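## Changer une taie d'oreiller sans s'énerver

Une taie se change en 2 minutes si l'oreiller est bien préparé. Commencez par le secouer, puis tenez-le par les deux bouts et tirez doucement pour répartir le garnissage. Les paquets se forment surtout dans les coins.

Retournez la taie sur l'envers, glissez les mains au fond et attrapez les deux coins à travers le tissu. Saisissez ensuite les coins de l'oreiller et rabattez la taie par-dessus. Pour un modèle épais, pliez-le en deux dans la longueur avant de l'enfiler, il se déploie une fois à l'intérieur. 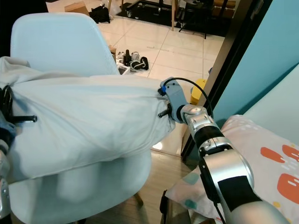
Travaillez au-dessus d'une chaise ou du lit, jamais au-dessus du sol : un oreiller volumineux échappe facilement, et une taie blanche marque vite. Une assise large et lisse convient bien. Passez-y un chiffon sec avant de commencer.

Quelques repères pour l'entretien :

- taies : lavage tous les 7 jours ;
- coton blanc très taché : jusqu'à 95 °C si l'étiquette le permet, sinon 60 °C ;
- oreiller : deux lavages par an, séchage complet avant de remettre la taie.

Les plis du bord supérieur partent en lissant à plat, du centre vers les côtés. Fermez le rabat en dernier.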